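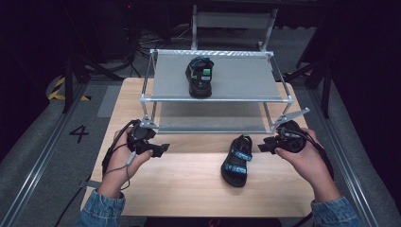 Virkthorpe rowers home with the Flulla Shield

2021-10-13

Virkthorpe Rowing Club have won the Flulla Shield for the first time, taking the women's coxed four on the last race of the day and finishing 15 points clear in the overall table. Big day for a small club. Long drive home as well, trailer in the dark, one puncture.

The shield is raced over 2,000 metres on the Flulla reservoir, six lanes, always in October, nearly always with a wind. This year it came straight down the course from the dam end and the start was put back twice while the umpires waited for the worst of it to drop. It didn't drop much. The junior single sculls were cut to 1,000 metres and the novice eights were called off altogether, to some grumbling in the boat park.

Entries were up. 183 crews on the draw, the most the regatta has had, and the organisers had to start an hour early to fit them in. First race off in half light. Car park full before breakfast, overflow in the sheep field, several cars towed out of it later on.

Virkthorpe's morning was mixed. The men's pair went out in the heats after steering into the lane buoys twice. The men's quad got through as a fastest loser and then came fourth in the final, beaten for the last medal by a bow ball. The women's double won their heat easily and looked the best boat on the water until halfway in the final, when they were caught by Zakaria Boat Club and had to settle for second.

So it came down to the fours. Going into the last two races Zakaria led the table by three points, and had a crew in both. Virkthorpe needed a win in one of them and something useful in the other.

The men's four gave them the something useful. Third, after a poor start, with a good push in the last 500 to get past two boats. Zakaria were fifth and looked tired, most of that crew having already raced the eights an hour earlier.

Then the women. Virkthorpe drew lane six, the exposed side, and were last off the stakeboats by half a length. Through the first quarter they stayed long and didn't panic, rating a good bit lower than the boats either side. By the thousand they were level with third. Zakaria had a length at that point and were being shouted home by what sounded like the whole of the bank.

The move came at the old pump house, where the water flattens off a bit in the shelter of the wall. Virkthorpe put in two pushes close together, went through second place on the first and had overlap on the leaders by the end of the second. With 200 to go it was level. Zakaria caught a small crab on stroke side, recovered well, but the gap was there by then. Virkthorpe by three quarters of a length.

It was the same line-up that finished last in this event two years ago. They have been out on the canal before work since the end of August, and the club moved the evening land training up to three sessions a week over the summer. Whatever was in it, it has worked.

The boat is worth a mention. The club's old four was written off in the spring after a tree came down on the racks, and for a while it looked as though there would be no four at all this season. A second-hand Drotex hull was bought in June with the insurance money and the takings from two quiz nights. It was rigged for a heavier crew and took some time to get right, and it still has the previous club's stripes down the side. A repaint is planned for the winter. No decision yet on the name, suggestions in the box by the tea urn please.

Zakaria finished second overall, having held the shield for the last four regattas. They also picked up the prize for the fastest eight of the day and went home with more medals than anyone. The host club, Flulla, were third, their best result for a while, helped by a clean sweep in the masters' sculls.

A word on the junior events, which got a bit lost in all the reshuffling. Virkthorpe had two scullers in the J15 final over the shortened course, and they came home fourth and fifth with nothing between them. One of them had never raced in a side-by-side regatta before. The J16 double capsized on the way to the start, were fished out by the safety launch, changed into whatever dry kit could be found and raced anyway. Sixth, but a loud cheer.

There was one protest, in the mixed masters' quads, over a clash of blades near the finish. The umpire let the result stand after talking to both crews. A restart in the women's pairs had already put things behind by then, and prizegiving was held under the boathouse lights with the tea finished and the bacon rolls long gone.

Points on the day, top three: Virkthorpe first, Zakaria second, Flulla third. Full results are on the regatta noticeboard and will go up on the website once the timing sheets have been checked against the umpires' cards. There is at least one crew down in the wrong lane on the draft version so don't rely on it for the medals.

The shield itself is in the Virkthorpe bar, on the shelf over the hatch, a bit dented along the bottom and in need of a polish. Engraving has to be done before Christmas.

Next up is the winter head series. Virkthorpe are sending two fours and a quad to the first round later in October, river levels permitting, and hope to have an eight out by the new year if enough people will commit to the training. The course is longer, raced against the clock, and a very different thing from 2,000 metres side by side. The women's four will be racing as a unit again. The men's crews are still to be picked, with trials on the ergs first and then on the water.

Anyone wanting to travel with the crews needs to get there name on the list in the changing room corridor. Seats in the minibus are going quickly. Trailer loading is the evening before, all hands, and bring your own spanner as half the club set has gone missing agian.

Learn to row courses start again in the spring. Juniors meet in the mornings as usual, with the canal sessions running until the clocks change.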